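그레스틴(Grestine) 소개

검색어를 입력하세요 검색

안녕하세요, 그레스틴입니다! 로봇이 보고 배울 집안일 동작을 모으는 작은 회사예요.
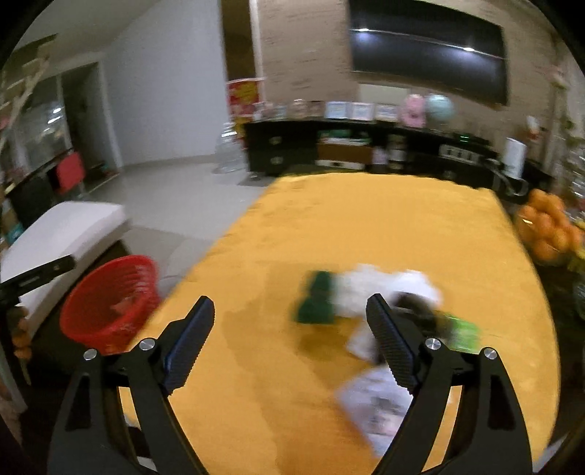
얼마 전 블로그에 어느 독자분이 로봇을 가르친다면서 왜 맨날 남의 집 식탁만 찾아다니느냐고, 실험실에 책상 하나 놓고 찍으면 훨씬 빠르지 않겠느냐고 댓글을 남기셨어요. 빠르긴 하죠. 저도 처음엔 그렇게 했거든요. 그런데 같은 책상에서만 배운 모델은 식탁보 색만 바뀌어도 헤매더라고요. 그래서 손에 쥐는 집게를 들고 진짜 사람 사는 거실로 나가기 시작했습니다.

저희가 하는 일은 단순해요. 집게에 달린 카메라를 켜고, 식탁 위 물건을 집고, 옮기고, 내려놓습니다. 그리고 또 합니다(네, 정말 많이요!). 한 집에서 보통 300번쯤 녹화하고, 동작 하나는 30초를 넘기지 않아요. 손이 너무 빨라 화면이 뭉개진 구간은 나중에 따로 표시해 두고요. 물건을 놓친 녹화도 안 버립니다. 다시 집는 모습까지 있어야 쓸모가 있다는 걸 첫 프로젝트 혼다르(Hondar) 때 배웠어요.

지금은 베스테드(Vesstead)라는 두 번째 묶음을 만들고 있어요. 식탁 정리 위주고, 목표는 400가구입니다. 천이나 구겨진 포장지처럼 모양이 자꾸 변하는 물건을 많이 넣으려고 해요. 제일 어렵고, 저는 제일 재밌습니다. 지난 3월부터는 녹화한 날 저녁에 바로 돌려 보면서 다음 날 동작 목록을 고치고 있는데, 이렇게 바꾸고 나서 비슷비슷한 녹화가 꽤 줄었어요.

집을 빌려주시는 분들께는 미리 동의서를 보내 드려요. 가족사진이나 우편물은 치워 두셔도 되고, 그냥 두시면 저희가 편집할 때 가립니다. 청소는 안 하셔도 돼요! 평소 모습 그대로가 제일 좋아요. 반나절이면 끝나고, 옮긴 물건은 제자리에 놓고 갑니다.

참여 신청이나 데이터 문의는 문의 게시판에 남겨 주세요. 답은 제가 직접 씁니다.

최종 수정 25. 6. 14.

공유 30 댓글 1
인쇄하기 | 이메일로 보내기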